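4.2 Comparison of the two finger pads

In the second part of our project we tested two kinds of finger pad on the hand-held gripper, the Zupan foam pad and the Amgate rubber pad. The task was the same for both: pick up a piece of fruit and put it down in the tray. We made 400 trials in January.

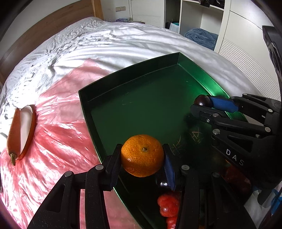
Round items were more difficult than we expected. With the foam pad the fruit turned between the fingers when the grip was weak – with the rubber pad this happened only 13 times. We also tried 3 closing speeds, but the speed had little influence on the result.

A limit of our work is that the closing force was not measured. The operator felt it by hand, so the two of us did not always press equally.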